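Karnholm Desk and Table Notes
README

Welcome, and thanks for opening this before anything else! Karnholm is a collection of short written records about shared work tables: what lives on them, where it gets put, how it gets moved out of the way and what it goes back beside. If you have ever stood at the end of a long table with an armful of papers and nowhere to set them down, you already know the subject.

What's in it

There are 518 records in this release. Each one covers a single stretch of tidying or rearranging at a table in an office or studio. A record has a plain-language note, a short list of the things involved, and a line on the state of the table at the end. Of the 518, 66 are about decorations only (flowers, little ornaments, cards, a bowl of shells in one memorable case), and these turned out to be my favourites to write.

The records come from 2 places. Manríquez is a bright upstairs workroom with big tables and lots of storage along the walls. Flisex is a smaller studio where everything seems to end up on the one bench. I kept the places apart in the folders, and I'd suggest you do the same when you read them, as the habits are quite different. At Manríquez people push things to the far edge. At Flisex they stack.

Folder layout

manriquez/ holds the notes from the upstairs workroom
flisex/ holds the notes from the studio
decorations/ holds the 66 decoration records, copied from the two folders above
words.txt is the list of object names and what I mean by them
changes.txt is the running list of fixes

The copies in decorations/ have the same record names as the originals. If you load all three folders you will get doubles, so leave that one out unless it's the one you want.

Fields

name: a short label for the record, all lower case
place: manriquez or flisex
things: the objects, separated by semicolons, in the order they come up
note: free text, usually a paragraph, sometimes a lot more when I got carried away
end_state: clear, part clear, or as found
colour: filled in only where the colour helps tell two things apart

The colour field deserves a bit of love. Early on I left it out and regretted it within a week, when every second record had "cup; other cup" in it. Now a white cup is a white cup. Please use the everyday name of the colour. Pink is fine, and so is orange, and there is no need for salmon or apricot.

About the tables

Most of the writing is about big pale wooden tops with plenty of room on them. They are lovely to work at and they have one great weakness, which is that the far side becomes a shelf. Things drift over there and settle in, artificial flowers especially, as they never need watering and so never get picked up. A pot of them next to a cup is such a common pairing in the notes that I gave it its own entry in words.txt.

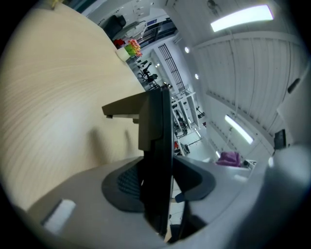
The edge rule came out of exactly this sort of thing. An object counts as "on the edge" when you would need to walk to the other side of the table to pick it up comfortably. It's a loose rule and I like it that way! A tall person and a short person will disagree, and the note should say which objects they disagreed about. If something could be a cup or could be a small container, write "cup or container" and move on. There are plenty of these and they do no harm.

Chairs are recorded only when they get in the way of the table. Office chairs have a talent for wandering, and if I wrote down every one the notes would be about nothing else. Cupboards and shelves are mentioned when something goes into them or comes out.

How the notes were written

I wrote a first version on the spot, then a clean one later the same day. The clean version fixes spelling and swaps in the names from words.txt, and that is all it does. If the first version said "shoved the lot over to the window side", so does the clean one. I've tried hard to keep the sound of someone in the middle of a job.

Notes are capped at 400 words. Only a handful ever came close, and those are nearly all from the Flisex bench.

Known problems

"Tray" means two things. In the Manríquez notes it is the flat kind for paper, and at Flisex it is mostly the kind you carry tea on. I plan to split it.

Small red things are under-described. I seem to have a blind spot for them, and several records just say "small red object". If you can do better in your own notes, please do.

The end_state field is generous. "Clear" means clear enough to spread out a large drawing, so a pot of flowers at the far side can stay put and the table still counts.

Working with Brivo

The files open in Brivo without any changes. Point it at one place folder, choose the semicolon for the things field, and leave the rest alone. Any plain text editor will do the job as well, and I still do most of my own editing that way.

Adding your own

Yes please! Notes from kitchens, sheds and school art rooms would be a wonderful addition. Start a new folder for your place, copy the field names above, and write the way you would talk to a neighbour. Add new object names to the bottom of words.txt and leave the older ones where they are, even if you'd have called them something else.

Changes

9th February: renamed the decoration records to match their originals, fixed the spelling of "grey" all the way through, added the cup or container entry.
September: first release, Manríquez notes only.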